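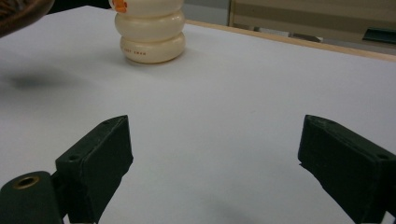

Unit 4 of the course at Clistden treats the daily care of the two-finger hand tool. Please read it before you come to the bench. The first check is the opening. Spread the fingers wide and put one object on the white table in front of them, as with the cream stacked one. Look if both fingers point to it equally. Then look for the small round hole near the top of each finger and clean it with a dry brush.

The second check is the grip. Use an object with a curved back and close slowly. Stop when the object does not turn any more. More force does not help, it only makes the pads old sooner.
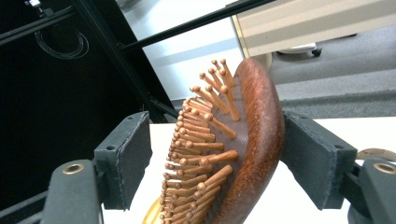
After 21 closings, open the tool and compare the pads. If one pad is more worn than the other, write it in the Fomitz log with the tool number (ours is 161) and tell Tegwen Hopkin. Do not change one pad alone. The pads are changed in pairs.

The third check is the edges of the fingers. Small scuffs are allowed. A crack is not allowed, and then the finger goes to Rhydian Craddock for repair.

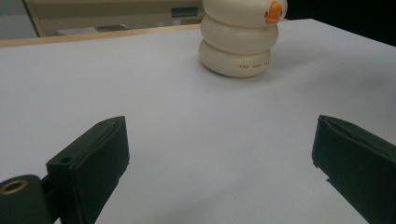

Fig. 3. Fingers open before the edge check. Light scuffs on the rim of the left finger.

Homework: read sheet 223 and bring your log page to the next lesson.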